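Clothing swap returns with corduroy and winter wear at the top of the list

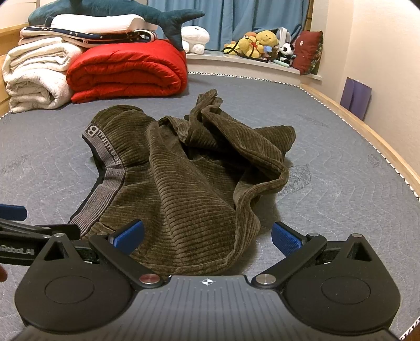 What is the best way to fold corduroy pants with an elastic waist?
Lay them flat, smooth the ribs downward with your hand, put one leg over the other and fold from the hem toward the waist in thirds. Leave the elastic unstretched and place the pair near the top of the pile, where the weight of other clothes will not flatten the ribs.

26 March 2022

The spring clothing swap run by the Stomari secondhand store will take place next month in the old Dreßler furniture showroom, with space for 3000 items on the rails and tables. Drop-off has already started and will go on until the week before the swap.

Annick Melnyk, who manages the store, said corduroy and other heavy pants are what visitors ask for most, and that the last swap ran short of them before noon. Pants with elastic waistbands go especially fast, in both children's and adult sizes.

"People think we only want summer things in spring," Melnyk said. "Bring the winter pants. Somebody will store them and be glad in the fall."

Each person may hand in up to 12 items. Every accepted item earns one token, and a token can be traded for any piece of clothing on the floor regardless of brand or original price. Coats count as two. Tokens left over from last August are still valid.

Clothes should be washed, dried and folded before they are brought in. The store does not have its own laundry, and bags of crumpled clothing slowed the sorting last time. Bastian Ackermann, who handles intake, asked donors to fold each piece on a bed or large table at home and to stack items of the same kind together. Pockets should be empty.

Corduroy needs a little extra care, he said. It should be turned inside out and washed in cool water, then shaken out and hung up while still damp. A hot iron on the right side can press the ribs flat and leave shiny patches. Creases usually ease if the pants hang in a steamy bathroom for an evening.

Small flaws will not rule an item out. A loose hem or a missing button is fine if a note is pinned to the garment, and a mending table will be open during the swap. Riet Verschueren will be there all day with two sewing machines and will replace worn elastic for the cost of the material. Pants with thin knees or split seams go to a separate rail marked for repair, where everything is free.

The store will also take bedding for the first time. Quilts, mattress covers and pillowcases are accepted if they are clean and tied with string or ribbon. Used pillows are not accepted, and neither are underwear or socks.

The last swap drew 800 visitors, and the line reached the parking lot for most of the morning. This time entry will be by time slot. Slots are free and can be booked at the Stomari counter or by phone. Parents with strollers can use the side door next to the loading bay.

Doors open at 10 a.m. Drop-off hours at the store are noon to 7 p.m. on weekdays. Large loads should be arranged with Ackermann ahead of time.

Clothes left after closing will be boxed and kept for the fall swap. Anything too worn to wear will be cut up for cleaning rags.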